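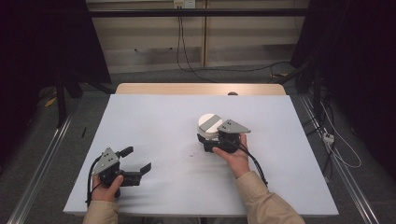
1. 対象セルの概要

本報告は、手持ち式グリッパ二台からなる把持作業セル（班内の呼称はWolia）について、設置、調整、日常保守の手順をまとめたものである。セルは前年度にMiettinen班が組み上げ、8月に本班が引き継いだ。引き継ぎ資料は配線図と部品表のみであったため、点検手順は本班で新たに作成した。指導はKalevi Savolainen氏による。

作業面は木製の机に白い板を載せたものである。グリッパは左右同型で、本体上面に灰色の三角形プレートを取り付ける。各グリッパからは黒いケーブルが後方へ出る。

2. 設置と配線

白い板は机の手前側に合わせて置き、ずれ止めを四隅に貼る。ケーブルは手首の外側を通し、肘より先に余長を16 cm残す。余長が不足すると、腕を伸ばした際にコネクタへ引張りがかかる。引き継ぎ直後に左側の信号が途切れた件は、この余長不足が原因であった。ケーブルを引き直した後、再発は確認していない。

三角形プレートの固定ねじは対角順に仮締めし、その後に本締めする。プレートが傾いたまま本締めすると、左右の姿勢値に差が残る。

3. 開閉量の校正

校正は左、右の順に片側ずつ行う。
（1）電源投入後、9分間待機する。
（2）指を全開にし、値が安定した時点で上限を記録する。
（3）指を全閉にし、下限を記録する。
（4）(2)と(3)を11回繰り返し、中央値を設定ファイルPrillgateに書き込む。
（5）蓋付きの小型容器を板の中央付近に置き、把持して値の変化を確認する。

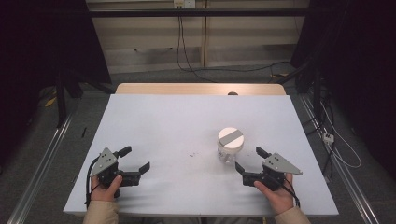

図2　両グリッパを開いた状態と、白い丸蓋の小型容器

容器の把持では、指先のパッドが側面に平行に当たることを条件とする。片当たりの場合は指の取付ねじを緩め、当たりを見ながら締め直す。パッド表面に粉や紙片が付着していると閉側の値がずれるため、校正前に無水エタノールで拭き取る。板の上も同時に清掃する。

4. 日常保守

作業開始前の点検項目は、指の遊び、パッドの剥がれ、プレートのねじの緩み、コネクタの抜けとした。指の根元のねじは樹脂部に埋め込んだインサートで受けているため、締め過ぎるとインサートが共回りする。共回りが生じた部品は再使用せず、予備と交換する。交換部品はJidton棚の上段に保管し、使用後は部品表に記入する。

把持回数が20回に達するごとに作業を中断し、全開時の値を記録値と照合する。差が許容値を超えた場合は第3節の校正をやり直す。照合は左右とも行い、片側のみの照合で作業を再開しない。
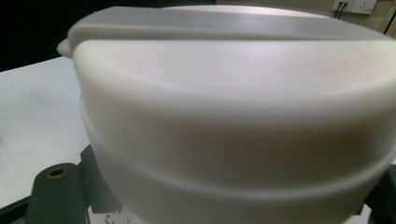
問　指を片方だけ交換した場合、校正は両側とも必要か。
答　交換した側のグリッパのみ校正すればよい。ただし、左右の全閉値の照合は交換後に必ず行う。

5. 残された課題

パッドの摩耗は目視で判断しており、交換時期の基準が定まっていない。厚さの測定値と把持時の滑りの記録を対応させる必要がある。また、待機時間は室温の低い時期に確認していないため、冬季に再測定を行う。Prillgateの書式は旧版のままで、左右の値が同じ行に並ぶ。誤記を防ぐため、次期の班で行を分ける予定である。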